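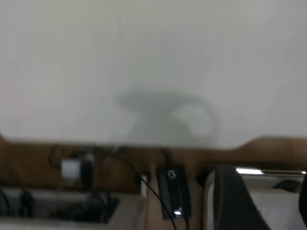 The Plivik Rest: a small gallery from the Burum bench
Posted by Wanda Ostrowski, September 4, 2021

Hello again from Burum, and thank you to everyone who wrote after the breadboard gallery (I'm still working through the emails, so if yours hasn't had an answer, it will). This one is smaller and quieter. It's about a spoon rest, and I know how that sounds, but it has taken up a good part of my winter and I've grown terribly fond of it.

The idea came from my aunt's kitchen in Grusthorpe, where there was always a saucer beside the stove with a puddle of something in it. Gravy, usually, or porridge. The spoon lay with its whole face in the puddle and then went straight back into the pot, and the handle was sticky by lunchtime. I wanted a rest that held a spoon up off the bench at both ends and let whatever dripped fall onto something you could wipe. Most of the ones in the shops are little ceramic dishes, very pretty, and they're the saucer all over again with a nicer colour.

So the Plivik is a pair of wooden blocks and a gap. One takes the working end, the other takes the handle, and in between there's nothing but whatever surface you've stood them on. You set them as far apart as your spoon wants. My neighbour Behrouz Dehghan, who has been cooking for large families for much longer than I've been cutting wood, asked straight off why they weren't joined together, and I had a long speech ready about cleaning. He listened to all of it, very kindly, and then said his sister would lose one of them by Sunday lunch. He may be right. I've thought about a bit of cord between them, and I keep deciding against it. Cord in a kitchen goes grey so quickly.

On the table

A rest like this wants trying with more than a soup spoon. A flat blade sits quite differently from a bowl: it's happy on top of a block, where a deep bowl wants to roll, and the handle end is the one that needs the help. That's what the notch is for. I cut the first ones as a narrow V, very neat, and they pinched every fat-handled thing in my kitchen drawer and let all the thin ones rattle. A curve is more forgiving, and it's much nicer to sand, with a bit of paper wrapped round a length of dowel and the radio on.

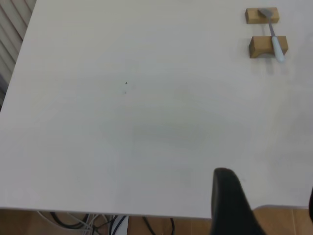

The other thing I learned about handles is that plastic slides and wood doesn't. I'd been testing with my own old wooden spoons the whole time and feeling very pleased with myself, and then a friend brought round her cake-decorating things and half of them skated off before the kettle had boiled! The answer was to leave the inside of the curve a little rougher than the rest of the block. I stop at a coarser paper in there and go finer everywhere else, and I put on less oil. You wouldn't notice unless you ran a finger along it, but the handles notice.

If you're making a set for yourself, cut both blocks from the same length of timber so the grain is at least on speaking terms, and don't fuss too much about matching them in size. Mine hardly ever match. I rather like one being chunkier than the other, and it gives you a heavier block for the handle, where things tend to get knocked. I break the sharp edges with only a few strokes. Leave them crisp if you prefer them that way, they'll soften on their own after a year of being picked up and put down.

Oil, and how long to wait

I've had this question from 6 different people now, so I'll put it here where I can find it again. I use a plain food-safe oil, rubbed on with an old tea towel, left overnight, wiped back in the morning and then given a second coat the same way. After that I leave the blocks standing on their ends on the windowsill for about 2 weeks before they go anywhere near a stove. That's probably longer than they need. My windowsill is cold and I'm a worrier. When they start looking thirsty, give them another rub. Please don't put them in the dishwasher, and please don't leave them soaking in the sink either, which is how I lost my own favourite pair last December, under a roasting pan, with the house full of visitors and everybody being so helpful.

If a block does get a stain (turmeric is the one that gets me, and beetroot isn't far behind), a bit of bicarb and lemon juice on a damp cloth will take the worst of it. What's left I've decided to call flavour. Behrouz has a saffron mark on his that he's quite proud of, and he turns that side to the front when people come over.

Which way round?

A surprising number of people want to know whether there's a correct way to lay the spoon. There isn't. I tend to set mine on the diagonal, with the bowl away from me and the handle pointing back towards my right hand, and I stand the blocks so I can grab it without looking up from the pot. Left-handed cooks just swing it all the other way. On a narrow bench you can push the blocks closer together and let a good length of handle hang out past the near one, as long as the heavy end is properly on the far one.

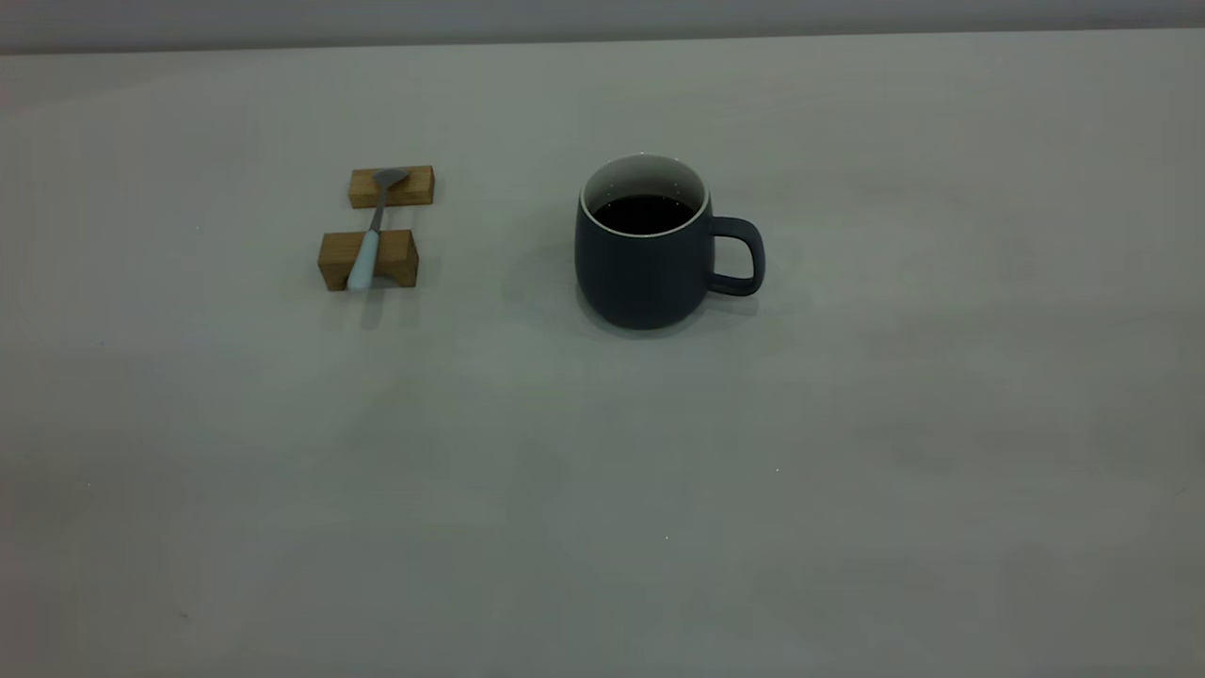
Behrouz lays his dead straight, parallel to the edge of the stove, and says the diagonal makes him nervous. We've agreed to differ. His kitchen is the one with five burners going and grandchildren underfoot, and mine is the one with a single pot of lentils and a dog, so I suppose we've each ended up with what suits. If you've got a very long ladle, the sort with a hook on the end, I'd go straight as well, and put the hook down behind the near block so it can't creep.

A word about the gap, too. On a good hard benchtop you can leave it bare and wipe up afterwards with everything else. On timber I'd slip a folded cloth or a jar lid under the bowl end, especially with tomato. My aunt has put her old saucer there, back in its spot beside the stove, and she's so pleased with the arrangement that I haven't said a thing about it.

Where they are now

The first proper batch is going to Benavides, the little kitchenware shop on the corner past the Grusthorpe post office, and they've kindly cleared half a shelf beside the tea towels. Please ask at the counter if you can't see them, as the shelf is low and the tea towels are enthusiastic. There are no two with the same grain, so have a rummage and take the pair you like the look of. The offcut basket will be there as well, for anyone who'd like to have a go at cutting their own. I'd be so happy to see what you come up with, wonky ones very much included.

If you'd rather have the drawing, it's in the Burum bench file as sheet 737, with the curve drawn full size so you can trace it straight onto the wood. Do check your printer hasn't shrunk it to fit the page. Mine does that every single time, and I've got a jar of very small spoon rests to show for it, which the dog's been eyeing off and which I'm told would do nicely for mustard spoons.

Wanda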